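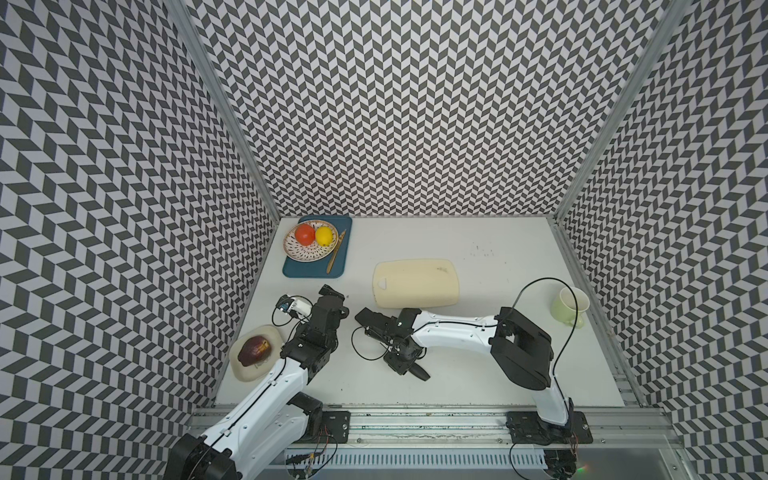
Demonstrationen für Schneideaufgaben werden bei Ornivex nach einem einheitlichen Ablauf aufgezeichnet, damit die Daten aller Arbeitsplätze gemeinsam für das Training verwendet werden können. Vor jeder Serie wird der Tisch nach der Vorlage »Trerthorpe« eingerichtet. Das Schneidebrett liegt in der Mitte, das Tablett mit dem Teller hinten links, der Becher hinten rechts. Der rechte Arm hält das Messer mit dem schwarzen Griff bereits im Greifer, bevor die Aufzeichnung beginnt.

Starten Sie anschließend die Aufnahmesoftware und prüfen Sie die Bilder aller Kameras. In der Ansicht der Handgelenkkamera müssen beide Greiferfinger und das Brett erkennbar sein.

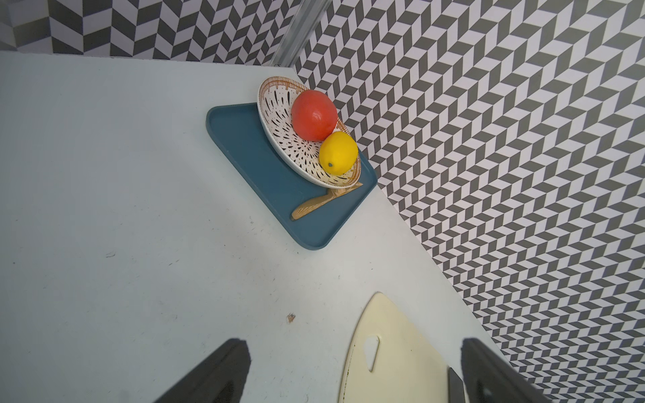 Eine Serie umfasst 70 Episoden. Nach jeweils 8 Episoden ist die Lage der Früchte zu verändern - das Tablett selbst bleibt stehen. Führen Sie die Bewegungen gleichmäßig und ohne Unterbrechung aus. Episoden mit einem Fehlgriff werden nicht gelöscht, sondern mit der Kennung 3 versehen; Abbrüche durch den Bediener erhalten die Kennung 4.

Zum Abschluss der Serie werden die Dateien in das Verzeichnis »Skurkov« übertragen und die Einträge im Protokoll ergänzt.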